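Laundry sorting

Last updated: February

Laundry sorting is the separation of garments and household textiles into groups before washing, or before folding and storage. Items are commonly grouped by color, fiber and degree of soiling. Dark and strongly dyed pieces are kept apart from pale ones, as loose dye may transfer in the wash.

Sorting is usually done on a flat, clear surface. Pieces awaiting attention are held in a tray, basket or bin, while the item in hand is spread out so that seams, pockets and care labels can be checked. Folded pieces are set to one side.

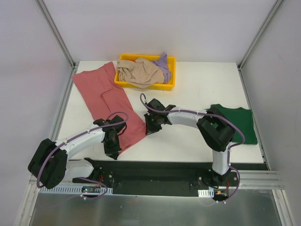
Cloths in a yellow tray, with a pink garment and a folded dark green cloth on the tabletop.

Shallow trays suit small loads — their contents remain visible and can be lifted out singly. Deeper bins are preferred where volume is greater. In the Gramby method, set out by Ximeng Zheng, textiles are divided into 3 groups: pale, bright and dark. Heavy items such as towels are washed separately in each group.

Crumpled fabric is generally shaken out and smoothed by hand before folding. Long garments may be laid diagonally when the table is narrow.

Category: Household textiles | Laundry

Back to top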